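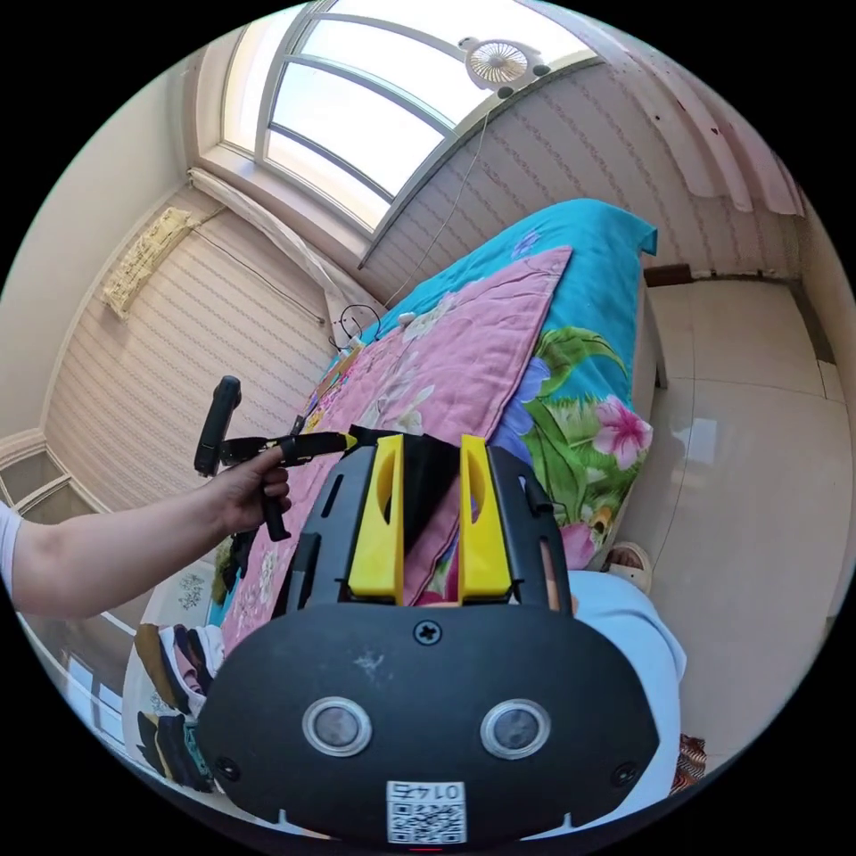
Darlene Arsenault asked after the last session why we bother with a second transect at the Limholm site when the first one already shows the zones so clearly. One line down the shore gives you one answer, and you have no way to tell whether that answer belongs to the whole shore or to the one strip of rock you happened to pick. These notes start from her question.

Field Methods in Coastal Ecology
Handout 5: Transects and quadrats on rocky shores
October 13, 2026

1. What a transect measures

A transect is a line laid from the top of the shore to the low water mark. You record what lives along it at fixed intervals. On most sheltered shores you will find bands: lichens at the top, then periwinkles and barnacles, then brown seaweeds, then kelp at the bottom. The upper limit of a band is usually set by drying out. The lower limit is more often set by grazing, predators or competition for space.

These are general patterns. A gully or a patch of shade can shift a band by a meter or more, and on the Barta side of the inlet the barnacle band is missing in places.

2. Placing quadrats

We use a square quadrat, 50 cm on a side, divided by string into a grid of 25 smaller squares. Put it down at every second meter mark, always on the left of the tape as you face the water. Do not move it to a better looking spot. If it falls on a pool, record it as a pool and go on to the next mark.
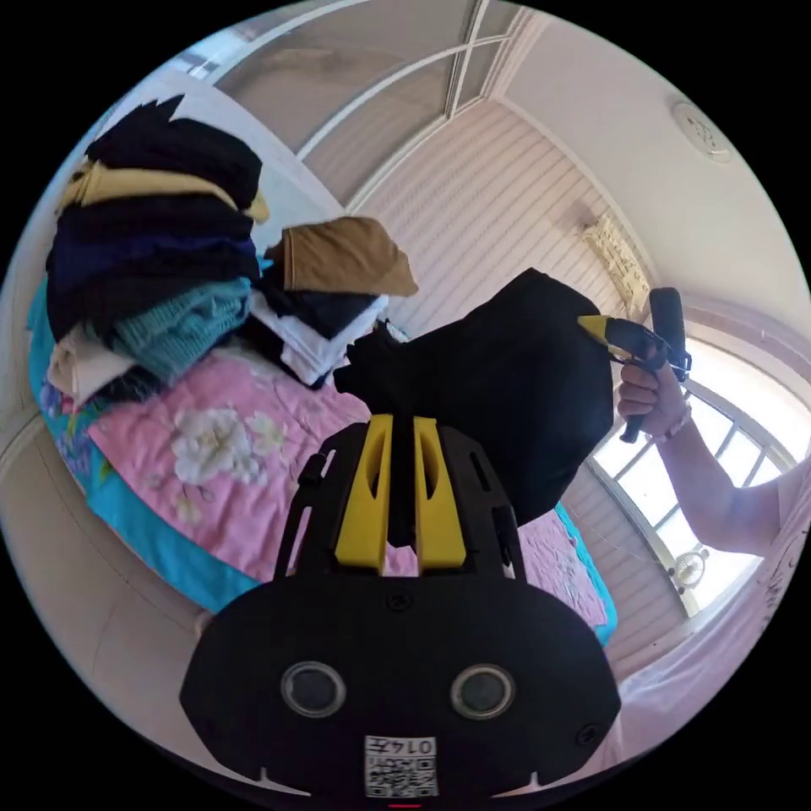
Percent cover is used for seaweeds, sponges and barnacles. Counts are used for animals you can tell apart as individuals, such as limpets, whelks and anemones. Cover can add up to more than 100 percent, as seaweeds lie over each other. Lift the canopy and record what is under it as a separate layer.

3. Last year's data

The class recorded 119 quadrats over 20 transects and counted 1,611 limpets. The mean is 13.5 limpets per quadrat, but the mean hides a lot. Most quadrats had very few limpets and a small number had a great many. This is a clumped distribution, and it is normal for grazers that gather in cracks and damp hollows.

A quick check is to compare the variance with the mean. If they are close, the animals may be spread at random. If the variance is much larger, they are clumped. Dorottya Szilágyi's worked sheet is in the course folder - use her column headings so that the files can be merged.

4. Before the next field day

- Read the Zernik chapter on wave exposure, sections 2 and 3 only.
- Check the tide table for Limholm. We start two hours before low water.
- Practice telling the three common wracks apart with the Flirumex key. Look for air bladders first, then the edge of the frond.
- Print two recording sheets per pair and bring a pencil.
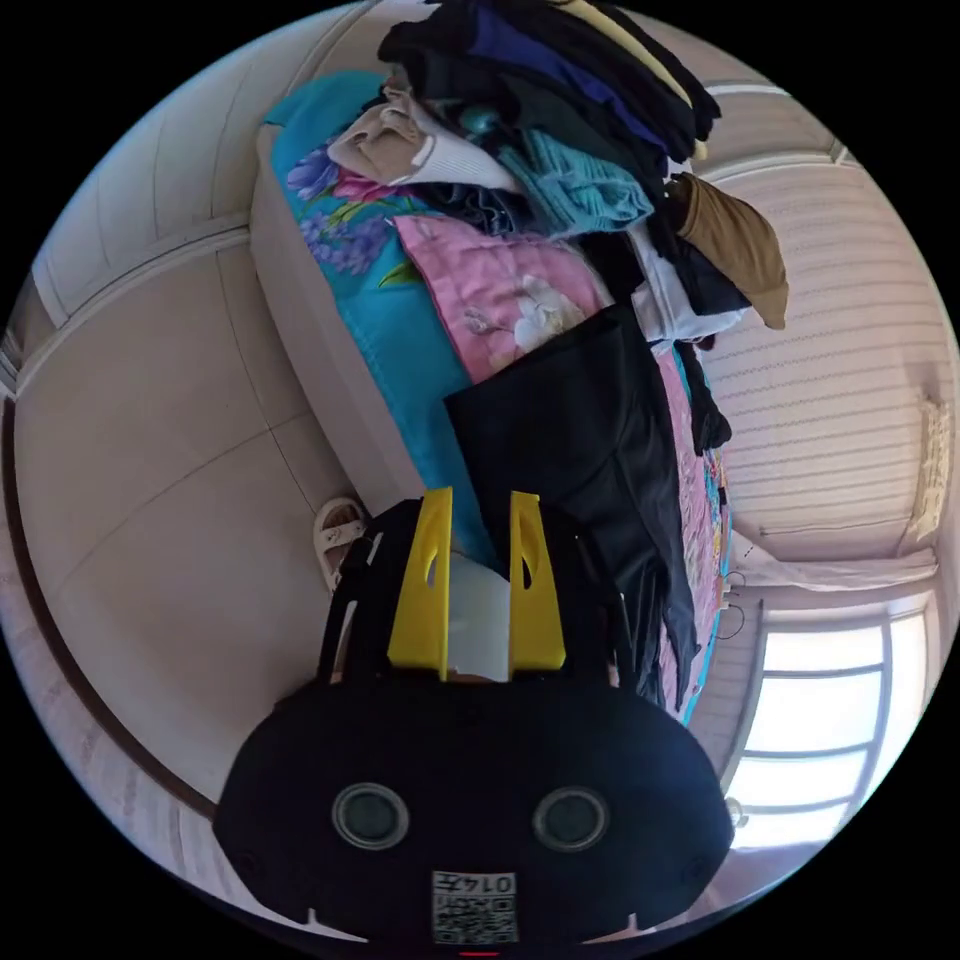

5. Questions to work on in pairs

Why might the upper limit of a barnacle band be higher on an exposed headland than in a sheltered bay?

Two pairs record the same quadrat and get 35 and 50 percent cover of the same seaweed. How would you find out which part of the method caused the difference?

Suppose all the limpets were removed from a strip two meters wide. What would you expect to see on the rock after one month, and after one year?

Bring written answers to the first two. The third will be taken up in Handout 6, with the grazing experiments.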